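## The desk in the alcove

I promised last month that I'd get back to the subject of hotel desks, and three of you wrote in to hold me to it, so here we go!

We spent most of September on the road for the Stetine job, and I slept in more rooms than I'd like to add up. The one I keep thinking about was at the Cultimgate, room 477, up on a floor where the ice machine hums until midnight. It wasn't a fancy room. The shower had one temperature and the closet door came off its track if you looked at it wrong. But it had a desk in an alcove, tucked in with a wall on either side, and I got more done there in two evenings than I had in the whole week before.

I think it's the walls. At home my desk faces the living room, and every time somebody walks by with a sandwich I'm up and asking about the sandwich. Sit down in a nook and there's simply less to look at.
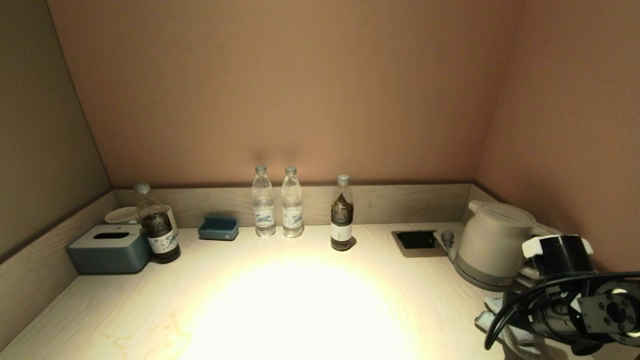 The light helps too. One warm pool right in the middle of the desktop, and the edges going dim, so your papers sit in the bright part and everything else sort of backs off. I've been trying to get that at home with a clip lamp (the Vasero one, $15 on clearance, and it already droops) and I'm about halfway there.

The other thing they got right is the drinks. Two waters and two bottles of tea, all standing toward the back, with the kettle over in the right corner beside the outlet. I can't tell you how many rooms I've been in where the kettle lives on top of the mini fridge, or on the bathroom counter, or on the floor of the closet next to the iron. Put it on the desk! I was able to make a cup of something hot without getting out of my chair, and I did, more often than was good for my sleep.

I also love an outlet that's set into the desktop. I crawled under the bed in the Ververidis guesthouse hunting for a plug and came up with dust on both knees and no plug -- so you can see why I get emotional about this.

If I had a complaint, it'd be that all those bottles do eat up space once you've got a laptop and a pile of invoices out. I ended up moving the teas to the nightstand the first night. Then I wanted one, of course, and had to walk over there. They went back on the desk the second night and stayed.

So that's my project for the fall. I'm turning the laundry nook into a writing spot, with a lamp, a kettle, a tissue box and a little tray for pens and keys. The contractor's quote to do it properly was $2,467, and I laughed out loud in my own driveway. I'm going with a $136 countertop from the salvage yard and a free weekend.

If you've done something like this in a small space, write and tell me how you ran the power. I'm still stuck on that part.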